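Mudley Wire Mug Rack, White

The Mudley is a coated wire rack that stores cups on their sides, so the rims stay off the surface and air reaches the inside. Load limit is given as 3 kg. Assembly took 3 minutes and needed no tools. The feet sat level on the first try.
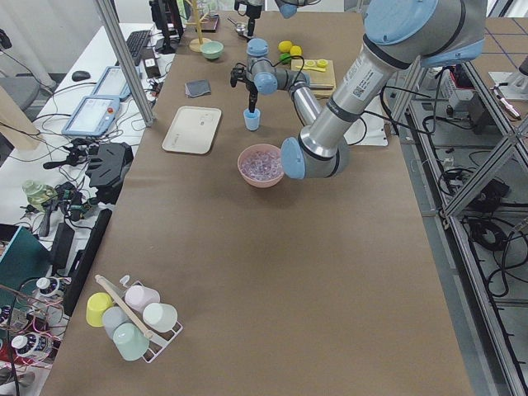 Londura, Sep 16, 2020 – Five plastic cups lie across the white wire rack at the near corner of the table, with a wooden mug tree farther back for comparison. The tree has the smaller base but only works with handles. The rack takes plain tumblers as well.

After 60 days the coating shows no chips. Two complaints: light cups shift if the rack is bumped, and the wire spacing is too wide for espresso cups. Heavy stoneware fits – check the diameter first.

Recommended for plastic and enamel cups. For mugs with handles, the tree is still the better buy.

Reviewed by Zlata Levchenko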